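I have become a bit of a bore about desks, and my favourite colour of opinion is a strong one: keep your books on the desk, standing up, spines out. Shelves are lovely, but a shelf across the room is where good intentions go to sleep. I read 17 books last year that I'd owned for ages, purely from having them at arm's length!

Torben Seidel disagrees. He wants a bare desk, with everything in a drawer by 5 p.m. I tried it through December and felt like I was working in a bank.

A short row is plenty – thick ones beside slim ones, a pale spine next to a tan one, the odd flash of coral red. Let them lean a little. I even like the front of the desk taken up by something plain and black, so the paper colours do the talking behind it.

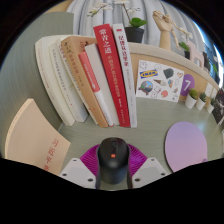
## What about the mess?

Set a limit and stick to it. Mine is 40 centimetres of books, and when a new one comes in, an old one goes back to the shelf. I swap them on a whim, usually with a cup of tea going, and it's the best part of my week.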